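Floor cables in the test area: what goes in the site rules?

stasow_ops
Drafting section 2 for Dunbridge. Current text says "keep walkways clear" and stops there. Our floor:

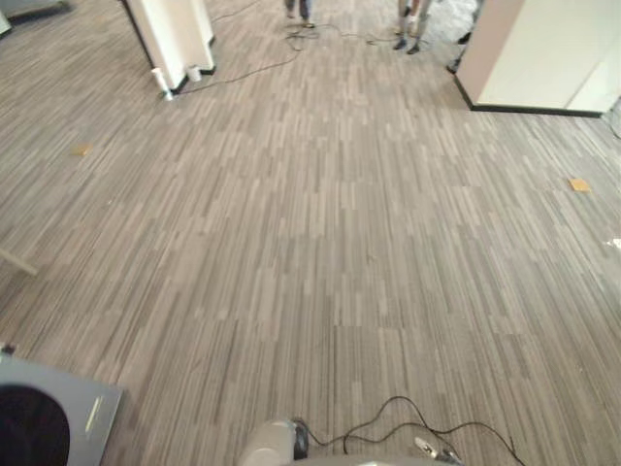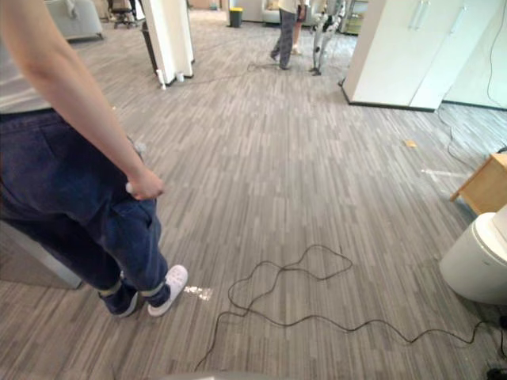

I want cable runs kept out of any path the robot walks.

kerf443
Too strict. Tethered tests need slack. Set a length limit: 2000 mm past the tape.

stasow_ops
Slack on carpet is still a trip hazard, for legs and for people.

arnus_fl
Agree with OP. Also name one person on the stop control per robot.

kerf443
Fine on the stop control. Still no on the cable ban.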